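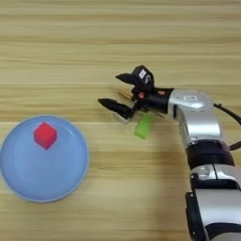

Kirsty Faulkner reported that the first reading was clear from the center aisle but that the reader's consonants disappeared under the north gallery, and that she had lost the end of nearly every sentence there. She asked that this be put on record ahead of the measurements, as the Assembly office will want to know what a listener heard before it looks at any table.

2023-04-01
Speech and chant trials, Brosberg prayer hall
Entry by H. Lambert for the Worship Sound Workshop

The purpose of the session was to settle the loudspeaker positions for the Kaverwood Assembly, at which the scripture readings, the sung responses and the main address will all be given from the same lectern. The complaints received after the March gathering concerned the address in particular. Several members wrote that they could follow the chanting without difficulty and understood very little of the speaking. The workshop had until now treated the two as one problem.

Present: Grigore Pîrvu (chant), Séverine Langlois (readings), Shaimaa Belkadi (desk), Kirsty Faulkner (listening positions), Howard Lambert (notes).

Setup

Lectern microphone on channel 2, low cut engaged. Both Mamani column speakers were stood at the front of the side aisles, turned in toward the center. The rear pair was left off for the first pass. Carpets down, side curtains open, main doors shut. The heating was running and was left running, as it will be on the day.

Ms. Langlois read the same psalm at each setting, at the pace she would use in a service. She was asked not to help the room by slowing down. Mr. Pîrvu then sang the opening response twice, once facing the seats and once facing the front wall as the order of service requires.

Word lists were used for the speech test. The listener writes down each word as heard, and the sheets are marked afterward against the master copy.

First pass, front columns only:
Center aisle: 63 words correct.
Under north gallery: 36 words correct.

The master list was the same for both positions but was read in a different order. Ms. Faulkner marked the center sheet and Ms. Belkadi the gallery sheet. They then exchanged sheets and arrived at the same totals.

The chant was judged good at both positions with the front columns only. Facing the wall it was softer, and the group agreed that it should stay softer. Mr. Pîrvu objected to any suggestion of a second microphone for the wall-facing portion. He regards the change in sound as belonging to the prayer, and the elders at Gredurwood have said the same in past years. No second microphone will be proposed.

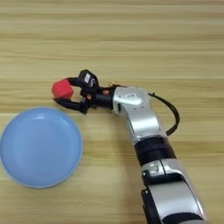 For the second pass the rear pair was switched on at low level with a delay of 17 milliseconds. This was an error in the notes carried over from the previous hall, where the columns stood much closer to the gallery. At that setting the voice seemed to come from behind, and Ms. Faulkner found it more tiring than the first pass even though she could make out more of the words. The delay was lengthened by ear until the voice returned to the lectern. The final value is written on the desk sheet and should be copied into this book by Ms. Belkadi, who has the sheet.

The word list was not repeated after the change. It should have been. By then the hall was needed for evening prayer and the equipment had to be moved off the aisle.

We received our usable blessing of quiet only for the first pass. During the second there was rain on the gallery roof, and the lower part of Ms. Langlois's voice was partly covered. I have marked the second set of remarks as provisional for that reason.

Remarks on the readings

Ms. Langlois asks that readers be given the text the evening before, in large type, with the long names marked for stress. She also asks that they be told to wait for the response to die away before starting the next verse. At two points in the trial she came in early and the first words of the verse were lost in the tail of the chant, at both listening positions. No adjustment at the desk will cure that.

The lectern height is to be left at the middle notch. With the lectern raised, shorter readers speak into the book.

The office's draft program places the announcements directly after the closing recitation. I would prefer a pause between them and will write to the office to say so. The level set for recitation is too high for someone reading out notices about coats and meals, and Ms. Belkadi needs time to bring it down.

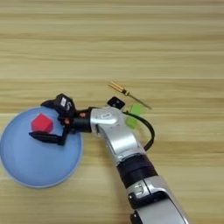

Outstanding

Repeat the word list under the north gallery with the rear pair on, in dry weather if possible. Ms. Faulkner to listen again, with one person who has not heard the list.

Obtain the desk sheet and enter the delay.

Ask Brosberg whether the side curtains will be open or closed during the address. The answer may change the rear level. Nothing has been tried with them closed.

Replace the foam cover on the lectern microphone. The present one slips when the reader turns a page.

Mr. Pîrvu to confirm the order of responses with Gredurwood and send it to the readers.

Cable along the south aisle to be taped, not matted. The mat caught the door.

H. Lambert

This site uses cookies to remember your preferences and to count visits. By continuing to browse these pages you accept their use. Accept / Manage settings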